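Dollia card grading

Dollia card grading is a paid service that assigns a condition score to collectible trading cards and seals them in hard plastic cases. It is sold by Plikamik, a dealer in cards and small memorabilia, which opened the grading desk in 2000. The service is known among collectors for its low fees and for a long-running argument over what its scores are worth.

Method

A card sent to Dollia is scored in 4 areas: corners, edges, surface and centering. The published guide says that each area is judged by eye under a lamp and that the results are combined into one grade on a scale that ends at 50. How they are combined has never been explained. The guide calls the process "balanced," a word that could cover a plain average or a grader's hunch. Centering can be measured with a ruler, yet the label gives no measurement, only the final grade.

Plikamik describes its graders as trained specialists. It has not said what the training consists of, how long it lasts or who gives it. Buyers are asked to take this on trust, and many do.

Sealed packs

Unopened packs are accepted under a separate service called Dollia Sealed. Packs are checked for signs of resealing and are not given a number, only a pass or a refusal. Wrappers vary a good deal between makers and print runs, and creasing alone says little about whether a pack has been opened.

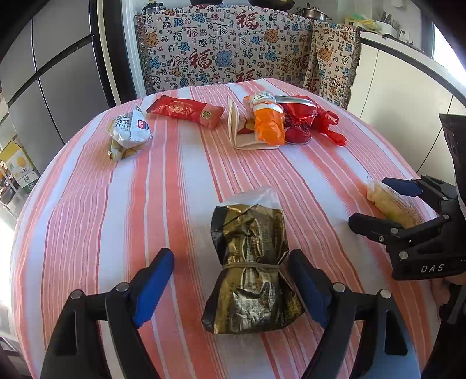

A gold and black foil package with a rubber band around its middle.

Critics point out that a pass says nothing about the contents. A pack can be weighed by a seller hoping to find the heavier foil cards, then passed along unopened, and Dollia would have no grounds to refuse it. The company's terms concede this in a footnote.

Disputes

The best-known complaint came from Bhat, a collectors' club, which cracked a group of graded cards out of their cases and mailed them back under different member accounts. The club reported that several returned with a different grade. Plikamik replied that removing a card from its case may damage it. That is true as far as it goes, but it does not account for the cards that came back with a higher grade. The club did not publish its full list, so its claim cannot be checked closely either.

Nirnance, an online marketplace, stopped showing Dollia grades in its search filters one August and restored them later. It gave no reason for either decision. Plikamik's advertising presents the return as an endorsement, though no statement from Nirnance supports that reading.

Resale value

Sellers often claim that a Dollia case raises the price of a card. The evidence offered is mostly a handful of strong sales, usually of cards that were scarce to begin with. For common cards, the fee and postage can easily exceed any gain.

See also: Card centering; Pack weighing; Resealed packs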